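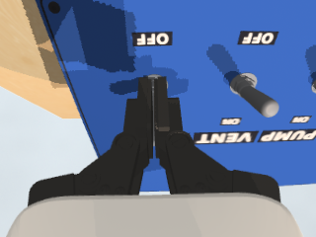 Blue control panel with toggle switch, computer-rendered view.

Report of the visit to the Mullthorpe Pumping Station

Members of the Brolirthorpe Local History Society visited the former waterworks at Mullthorpe in April, at the invitation of the site's keeper of collections, Treasa Ó Conaill. The party was led by Deepika Palaniappan.

The visit began in the boiler house, where Ms Ó Conaill outlined the growth of the works from a single well to a supply serving 3,962 households. The well itself is 300 feet deep and remains in good order. Members were able to look down the shaft through a grating, although the light was poor.

The engine hall was visited next. The beam engine was not in steam, but its valve gear was turned by hand so that the sequence could be followed. Fung-ping Shek asked when electric pumps were brought in. It was explained that the two systems ran side by side for three winters, and that the operators' logbooks for those years survive almost complete. The volume for the second winter is missing its cover and several pages – the Society has been asked to pass on any information.

After tea, Hằng Hoàng spoke on the Ó Súilleabháin drawings, a set of 400 sheets showing the mains and filter beds. Flattening and cleaning are under way, and readers may consult the finished sheets by appointment.

The Society's thanks are due to Ms Ó Conaill and her colleagues. Members who still owe the coach fare should send it to Bernadette Ó Conaill.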